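4 min read

The Verhoeven soap works opens its doors to visitors in October, and this year I got a place on the morning tour. There were 14 of us. We met at the side gate in Drindberg, signed a sheet, and were given hairnets and shoe covers. Rings and watches went into a locker.

The factory has been on the same street since it was a dye house. The brick front is original, but most of what you walk through was rebuilt after a fire. Our guide was Ivone Andrade, who started on the packing line and now runs the mixing room. She talked fast and you had to stay close to hear her over the fans.

We began with the kettles. There are four, and each one holds 2,000 liters. Olive oil and coconut oil go in first, then the lye solution, and the batch cooks overnight. The smell is heavier than I expected, closer to candle wax than to soap. Past the kettles is the milling room, where the dried noodles are pressed between rollers with the scent and color. Most of the bars that day were the plain Plirken bar, the green one sold in hardware stores.

The curing room was my favorite stop. Bars sit on open racks for up to 170 days, depending on the recipe. It is dim and dry in there, and you are asked not to touch anything. Andrade cut an old bar and a new bar with a wire so we could compare the insides.

From there we crossed the yard to the other building, where the upstairs rooms are also part of the open day.

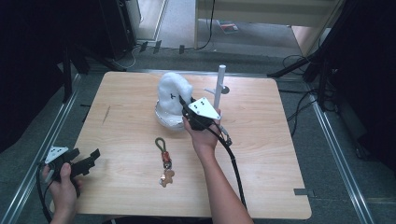

Upstairs at the open day: a white plush in a shallow bowl on the tabletop.

Lunch was soup and bread in the canteen, included in the ticket. After that we saw the wrapping line. The machine is an old Cirkex and folds paper around each bar with a sound like a sewing machine. One man feeds it and another checks the corners. Bars with bad folds go in a bin and are sold by weight in the shop.

The shop is small and takes cards. I bought three seconds and a block of unscented laundry soap for $13. Parking is on the street only and it was full by 9:30, so come by bus if you can. The tour has two flights of stairs and no elevator. Children are allowed, but the kettle room is loud and a couple of the younger ones wanted to leave.

Comments

marlow_k
Did they let you take pictures in the kettle room? We were told no when we went.

tess in the valley
My grandmother used the green bar for everything, floors included. Good to know they still make it.

R. Dunning
The seconds sell out early. Go to the shop before lunch and ask them to hold your bag.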